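Why Books Have Spines

Pick up any book and hold it so that you are looking at the narrow side where the pages are joined. That side is called the spine. It has the same name as the row of bones down your back, and it does a similar job. It holds everything together and keeps the parts in the right order.

Books did not always have writing on their spines. Long ago, many books were kept lying flat, or were put on shelves with the spine facing the wall and the edges of the pages facing out. As people began to own more books, it became harder to find the right one. Turning the spine outward and putting the title on it solved the problem. A reader could find a book without pulling it off the shelf.

What is printed on a spine?

Most spines have a title. Many also have the name of the author. Some have a small sign or picture that belongs to the publisher, the company that made the book. This sign is called a logo. If you own several books from the same publisher, look for the same logo on each of them.

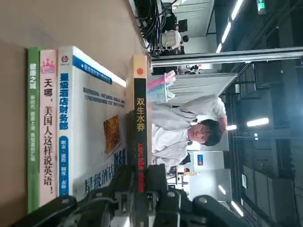 By the Biltbridge Children's Library Desk
Reading level: grades 3 to 5

Books standing side by side show how different spines can be. The four here are a thin green one, a slim pale pink one, a wider white one with a blue stripe, and a narrow black one. Their titles are in Chinese. The green book has white characters that read 健康之道, which means "the way to health." The title on the pink book says, in English, "Gosh, this is how Americans say it!" The white book has a small red-and-white circle near the top of its spine, and that is the publisher's logo.

Chinese is a good language for spines. Each character takes up about the same amount of space, like a square block, and characters can be stacked one under another. You can read the title from top to bottom without tilting your head.

English letters are harder to stack. A long word with one letter on each line is slow to read, so the whole title is usually turned on its side. In the United States, the words on a spine nearly always run from top to bottom, and you tilt your head to the right to read them. In France and some other countries, many books run the other way, from bottom to top.

Thick and thin

The width of a spine depends on the number of pages and on how thick the paper is. Remember that one sheet of paper makes two pages, a front and a back. A book with 200 pages has only 100 sheets in it.

Very thin books can have a problem. If there are only 10 sheets inside, the spine may be too narrow for any words at all. Books like this are often held together with staples through the fold. Libraries sometimes keep them in boxes with a label on the front.

Standing books up

Books stand best when they have something to lean on. A thin book on its own will often slide or fall over. A row of books needs a wall, the side of a shelf, or a bookend to stop it from tipping. A bookend is a heavy or L-shaped piece that sits at the end of the row.

Do not pack the row too tightly. If you have to pull hard on the top of a spine to get a book out, the spine can tear. Push the books on both sides back a little, then hold the one you want around the middle and slide it out.

Try it yourself

Choose 20 books at home or in your classroom and stand them up with the spines facing you. Sort them by color first. Next, sort them by height. Last, put them in order by the first letter of the title. Ask a friend to find one book each time and see which order makes it quickest.

Words to know

Spine: the narrow side of a book where the pages are joined
Publisher: a company that makes and sells books
Logo: a small sign that stands for a company
Character: a written sign used in Chinese
Bookend: a support that keeps a row of books standing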